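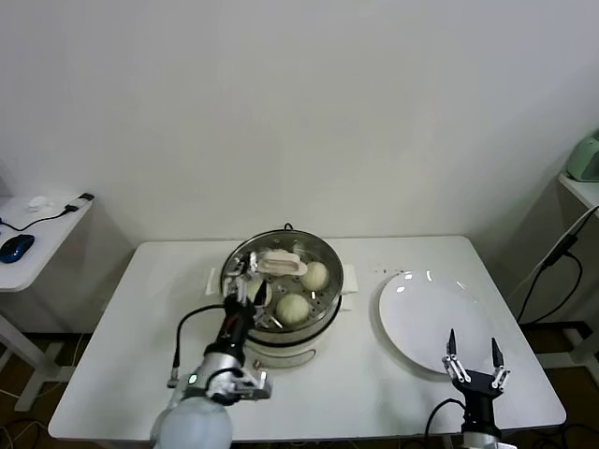 What does the Dedix descaling service cover?
The service covers countertop steamers, kettles and boilers with a capacity of 26 quarts or less. Units with a glass lid and a perforated metal tray, such as the one holding the four buns, are accepted complete. Remove all food before shipping.

How often should a unit be descaled?
Every 500 hours of use. In hard water areas, including Bullport, halve the interval.

Can I use vinegar?
Yes, on stainless steel. Do not use it on aluminum or on rubber seals.

White residue remains after treatment. Is it harmful?
No. It is calcium carbonate. Repeat the rinse cycle with distilled water.

Where do I send my unit?
To the Sorkedside depot. The Kuusk depot closed in December. Write the order number on the outside of the box.

Page maintained by Rekha Garg. Updated 28 Jan 2023.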